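Print this post
E-mail this post

9th June

I have been reading the Book of Ruth again this month, slowly, a few verses at a time with my coffee, and I keep getting stuck in the second chapter. It's such a small chapter in its way – a young woman goes out to pick up leftover grain, and the man who owns the field turns up and says good morning to his workers. But I've read it so many times on the way to the threshing floor in chapter three that I think I had stopped hearing it.

What caught me this time was the greeting. Boaz comes from Bethlehem and says to the reapers, "The LORD be with you," and they answer him, "The LORD bless thee." That's how he talks to the people who work for him, out in the heat, in the middle of the harvest! I worked four summers at the packing shed in Clistuvley when I was young, and I can tell you that was not how we were greeted in the morning. We were glad enough to get a nod.

And then there is Ruth herself, who asks before she gathers. The law already gave her the right to it. Leviticus says the corners of the field are to be left for the poor and the stranger, and she was both of those, and a widow besides, so she could have walked straight in. She asks anyway. "I pray you, let me glean and gather after the reapers among the sheaves." I've always been a person who hates to ask for anything, as my sister will be glad to tell you, and I have sometimes dressed that up as humility when it was plain old pride. Ruth asks, and then she works from the morning on with only a little rest in the house.

Our small group at the Mindov church talked about this for most of an evening back in November, when we were doing the whole book together, and one of the older ladies brought up something I had never thought about. Boaz tells his young men to let some handfuls fall on purpose for her. He could have filled a sack and handed it over, and it would have been quicker for everyone. Instead he lets her carry home what she gathered with her own hands, and she beats it out that evening and it comes to an ephah of barley, which is a great deal of barley for one day. I think about how often I've helped people in a way that was mostly convenient for me. I have dropped a bag on a porch and driven off before anyone could come to the door, and felt fine about it all the way home.

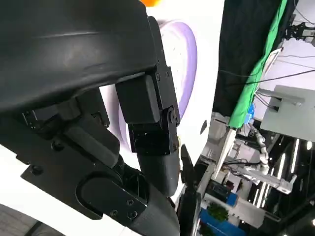 The other thing about those handfuls is that Ruth may never have known. The text doesn't say that anybody told her. She might have gone on thinking that the reapers in that field were a careless bunch, bless them, and thanked God for it. I wonder how many handfuls have been left in my own path that I took for luck. When we moved out to the house on Tak Road with 70 dollars left between us and a truck that wouldn't go in reverse, things kept arriving – a stove, a cord of wood, a part-time job I hadn't applied for – and I still don't know who was behind half of it.

I mentioned the truck to my husband just now and he says it would too go in reverse, if you knew how to ask it.

Anyway, I'm going on to chapter three next week, and I'll try to keep it a little shorter. If you'd like to read along, we sing hymn 187 at the close of our group, and it goes very nicely with the end of chapter two if you have the old book. A reader over in Cimuden wrote to ask which translation I use, and it's the King James, mostly out of habit, with a plainer one beside it for the mornings when I'm not quite awake.

Print this post
E-mail this post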